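Getting ready for a toy swap table at our block party, how do I price and sort small stuff?
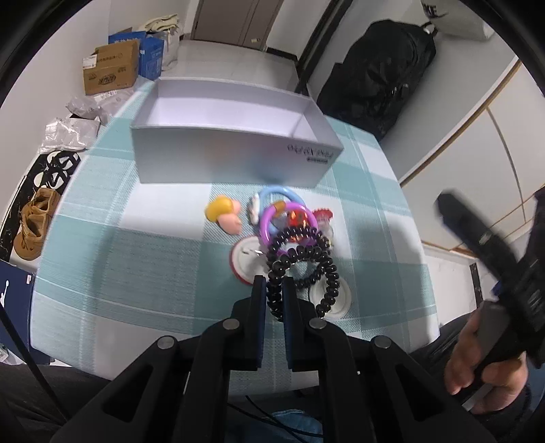

Small toys and rings on the plaid cloth

Posted in Home & Neighborhood > Yard Sales and Swaps

Hello all, I hope this is the right section, I went back and forth between this one and Kids. Our street has a block party every July and this year I said yes to running the toy table, which I was very happy about until the bags started showing up on my porch. People have been so generous! The big things are easy enough (puzzles, trucks, a dollhouse with most of its furniture) but I also have what must be 600 little odds and ends: plastic rings, party favor toys, hair ties, bouncy balls, tiny animals, you name it. My budget for the whole table was 80 dollars and I have already spent a good part of it on bins. My questions are whether I should bother putting a price on each little thing, whether to wash it all, and how you keep it from turning into one big heap by noon. Last year's table was a heap by ten in the morning and the parents gave up looking. Thank you kindly in advance for any help you can give.
Jingyi Tang

marigold_porch
Oh, I have done this more summers than I care to admit, and I still love it. Please do not price the little things one by one, you will be at it until midnight and the stickers come off in the sun anyway. What we do on Briem Street is sell by the scoop. A kid gets a paper cup, fills it, and pays a quarter, and the bigger kids will stand there a good ten minutes choosing, which gives their parents time to look at the puzzles.

For washing, I put hard plastic in a mesh bag and swish it in a sink of warm water with dish soap, then spread it on old towels overnight. Anything with a battery or a sticker on it gets wiped with a damp cloth and that's it. Hair things I wash separately and only put out if they look new, and if I am on the fence about one I let it go in the trash without much regret.

As for the heap, shallow trays are your friend! Deep bins make children dig. I use cookie sheets with a rim, and I clip the tablecloth down at the corners after the year the wind took mine halfway to the Garkska bakery with everything on it. Sort by color if you have the patience, it looks so cheerful, but by size is plenty. And do keep the very small pieces on a separate table that toddlers can't reach, up by the grown-up who is taking the money.

tomw_esel
just do a free box. we had 334 things left over one year and ended up hauling them home again. not worth it for quarters

Lou in the back row
I'd land somewhere between the two. Scoops in the morning, then everything small goes free after two o'clock, and you put up a sign early so people know to come back. Save some of that budget for coins, too, you will want more quarters than you think. One more thing, ask whoever dropped off the bags if they want their bags back. I still have a very nice blue tote from three summers ago and I feel bad every time I carry groceries in it.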